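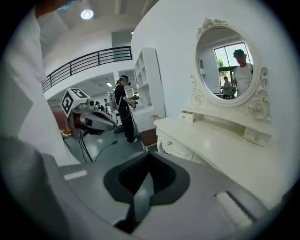 First afternoon with the hand-held gripper kit, dressing table courtesy of our own upstairs landing

Right then, a thread, because several of you asked what I thought of the Okidik kit and I kept promising to write it up properly. Kettle is on, biscuits are out, this may take a few posts. 1/

For anyone new round here: we're a small workshop in Urville and we teach robot arms to do household jobs, mostly tidying, opening drawers and putting things back where they came from. To do that we need a great many recordings of people doing those jobs with a gripper in the hand. 2/

Until May we used grippers we'd built ourselves. I was very fond of them and they were dreadful. The jaws stuck, the camera mounts worked loose, and every one was slightly different from its neighbour, so the recordings never quite matched up. 3/

So we took the Okidik kit on a trial, through Uddin, who do the hire and the set-up visit. Four weeks, with the option to buy at the end and the hire money knocked off the price, which I thought was fair of them. 4/

You'll see one of the grippers on its stand in the photo, with the white cube on top. The black-and-white squares on the cube are markers, and they help the software work out where the gripper is and which way it's pointing. Ours used to have paper ones stuck on with tape, and I spent far too much of last winter re-sticking them. 5/

Set-up. The booklet says 25 minutes. It took us most of a morning the first time, and I'll put my hand up and say a good part of that was me plugging things in before reading the page about plugging things in. The second time we did it well inside the 25, with a cup of tea in the middle. 6/

The stand is my favourite part and I did not expect to be writing that sentence. You put the gripper down, it stays put, it's in the same place when you want it again. After years of balancing the old ones on the edge of tables I could have hugged it -- I may have patted it once or twice. 7/

Now the dressing table. I wanted something fiddlier than a kitchen worktop, and it has small drawers, a gold knob on the front one, and a big oval mirror with carved roses all over the frame. My aunt would have adored it. The robots, I suspect, will have a harder time. 8/

Mirrors are a proper test, you see. Software that tracks by camera can get very muddled when half the room turns up twice, window and trees and people and all. I asked the Uddin people about this on the phone and they were straight with me: try it and see, and tell us what happens. 9/

So we did. We made 80 recordings at the dressing table over the trial and 2 of them lost track badly enough that we threw them out. Both were ones where the gripper was held up very close to the glass. I'd call that a good result, and better than I'd feared when I carried the thing downstairs. 10/

Grumbles, in fairness. Cables! There are a lot of them and they go all over the floor, and you do end up stepping round them like a heron. I've written to ask for longer ones so we can run them along the wall. 11/

The other grumble is weight. It's perfectly comfortable for the first stretch, but by late afternoon my wrist was letting me know about it, and I have fairly sturdy wrists from years of gardening. We swap over often now and keep each go short. 12/

A few of you asked how it compares with the Bikero one. I only had that for an afternoon, so take this lightly, but the Bikero felt nicer in the hand and the Okidik gave us tidier recordings. If you're doing a bit at weekends you might well be happier with the Bikero. For long days of it I'd want the other. 13/

We've decided to keep ours. The dressing table is staying down here for a while too, as we've still got the little side drawers to do and I can't face carrying it back up those stairs just yet. 14/

Ask me anything you like underneath and I'll get to it after supper. If it's about the software licence, please be patient with me, I'm still reading it. 15/15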